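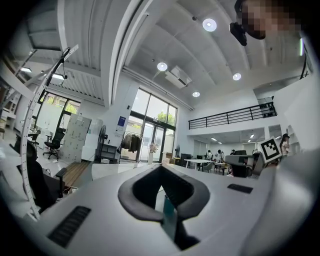
*A white housing with two black vent grilles and a dark gray recess in its top surface.*

# Four Tracks, One Room

The Dimcombe sessions were recorded to a four-track cassette machine in February, in the back half of a former grain office in Orkport. Floarea Ilie played guitar and sang. Vasilică Jitaru played bass, operated the machine and mixed. The resulting album, *Brokulov*, runs to nine songs, and most of what is distinctive about its sound can be traced to the track count.

Four tracks do not hold a band. Drums went to tracks 1 and 2 in stereo, bass to 3, and those three were then mixed down to track 4. That freed the first three for guitars and voice. The cost of the method is fixed at the moment of the bounce: the level of the bass against the kick drum can't be changed afterward, and tape hiss from the first pass is carried into the second.

Jitaru compensated by mixing the drums brighter than sounded right in the room. Each transfer loses some top end, and on "Slow Ferry" the cymbals land close to where a listener would expect them. On "Nistor," which was bounced twice, they don't. The hi-hat is a soft tick and the snare has almost no wires in it. Ilie preferred that version and it is the one on the record.

Her guitar chain was short. A fuzz pedal ran into a reverb set fully wet, then into a small combo amplifier with the tone control at half. Placing fuzz ahead of reverb keeps the decay smooth. The reverse order, used only on "Salt Register," distorts the reverb tail itself and produces the thick, uneven wash that fills the last two minutes of side one. She bends into chords with the vibrato arm held loosely in the palm, so the pitch drifts slightly on every stroke.

Vocals were recorded last, often late, at a level barely above the room. "I sang at the volume I'd use on the phone with someone asleep next door," Ilie says. The microphone preamp was turned up to match, and a refrigerator in the hallway can be heard under the opening verse of "Slow Ferry." Jitaru filtered out part of it at 200 Hz and left the remainder, which happened to sit near the root of the song.

The voices are double-tracked on six songs. The two takes were not lined up, and consonants arrive separately. Lyrics are hard to follow as a result. A printed sheet comes with the LP but not with the cassette.

Mixing took longer than tracking. Jitaru ran every song by hand, with Ilie on the second pair of faders, and kept complete passes only. No edits were made between them. The level dip in the bridge of "Nistor" is a missed cue, audible on the left side.

The first pressing was 1748 copies. The duo has since played the album in full at two shows in Orkport, using a drummer and a second guitarist to cover the overdubs. Live, the bass is considerably louder. Jitaru has said he would set it that way on the record if the drums could be pulled back apart, and he has started pricing an eight-track.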